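Why Does Plastic Crinkle?
Kids' Corner, Meswood Science Page
By Mitsuko Chiba

Quick one this week! Lots of you wrote in asking about noise. Why is a chip bag so LOUD? Why does a T-shirt make almost no sound when you scrunch it? Good questions. Let's go.

First, what is sound? Sound is wiggling. Something moves back and forth really fast, it pushes the air next to it, that air pushes the next bit of air, and so on till it reaches your ear. Your eardrum wiggles too. Your brain says – hey, a noise.

So for a bag to make noise, part of it has to move fast. Very fast. Like a snap.

Now get a sheet of paper. Crumple it up, open it out again. See all the lines? Those are creases. Between the creases there are little flat bits and little curved bits, and the curved bits are the noisy ones. Each one is like the lid on a jam jar, the kind with a bump in the middle. Press the bump. Pop! Let go. Pop! It likes being up or it likes being down, and it does not like being in between. Scientists call that buckling.

A crumpled bag has loads of tiny bumps like that. Squeeze it and they flip, one after another, some big and some too small to see. Every flip is a click. Lots of clicks all mixed up = crinkle.
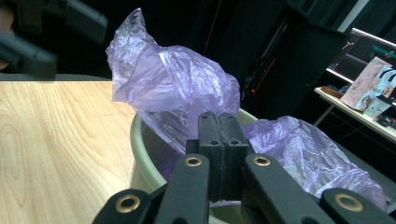 What about going slow? People try this at the movies. You open your candy reeeally slowly so no one will hear. Doesn't work very well! The clicks still happen, because each bump still has to flip, and it flips fast no matter how slow your fingers go. You just spread the clicks out. So now everybody gets to listen to it for longer.

OK so why is cloth quiet? Cloth is made of threads, and threads can slide past each other and bend softly. No snapping. Same with a rubber glove, it just streches. To get a good crinkle you want something thin and a bit stiff. Thin so it folds easy, stiff so it pops back.

Try it at home – the Crinkle Test

You need: a sheet of paper, a sheet of foil, a sock, a candy wrapper. And a friend.

Your friend turns around. No peeking. Scrunch one thing near their back and they guess which it is. Then swap. Do all 4 things, 2 times each. Write down the ones you got right.

Then do the foil again, but use the same piece over and over. Does it get quieter? Foil stays bent where you bend it, so see what you think. I won't tell you the answer.

Safety bit: never put a plastic bag on or near your face, and keep bags away from babies and pets. A grown-up should know what your doing.

Words to know
Vibrate – to wiggle back and forth fast
Crease – a line left by a fold
Buckle – to bend suddenly and pop into a new shape

Send me your scores by Sun 21 June. Grown-ups can drop them at the Plirnby library desk, put "Crinkle" on the front. Next time: why do knees click??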